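Prolano Steam Iron: a review after 30 shirts

I bought the Prolano in May after my old Botha finally started spitting brown water on a white blouse (a favorite one, of course!). I am not a person who loves ironing. I do it in the evening with the TV on, and I want it done in 20 minutes so I can put the board away and forget it exists.

First impressions were good. It heats up fast, the cord is long enough to reach past my couch, and the water tank has a wide mouth so you don't need that silly little cup. It's heavier than the Botha, and I felt it in my wrist the first couple of times, but the weight does half the work on collars.

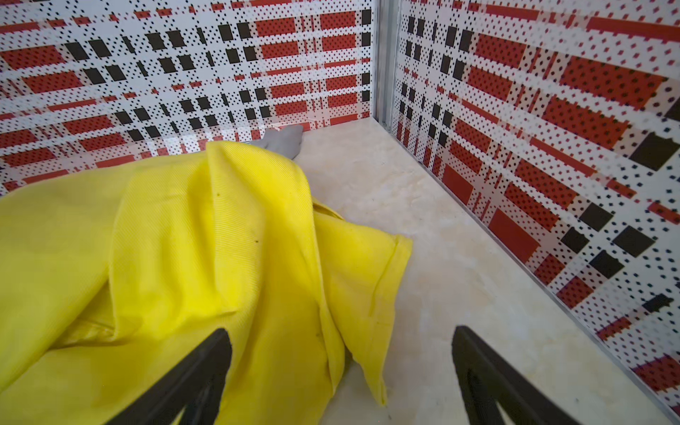 Steam is where the Prolano earns its keep. Cotton shirts are easy, and linen takes 2 passes with the dial near the top. The real test for me is heavy stuff, and twill is the worst - something like that yellow cloth, all ridges and thick folds, would have had me sweating with the old iron. With this one I hold the burst button, go slowly along the hem, and the creases give up.

Now the gripes. The dial markings are tiny and pale gray, and I've turned it to silk more than once when I wanted wool. The auto shutoff is way too eager as well - I go answer the door and come back to a cold iron. And the Pristar my sister has comes with a heatproof mat, while Prolano sells theirs separately, which feels cheap.

Would I buy it again? Yes, though I'd wait for a sale. Four stars, and it would be five with a dial I could read.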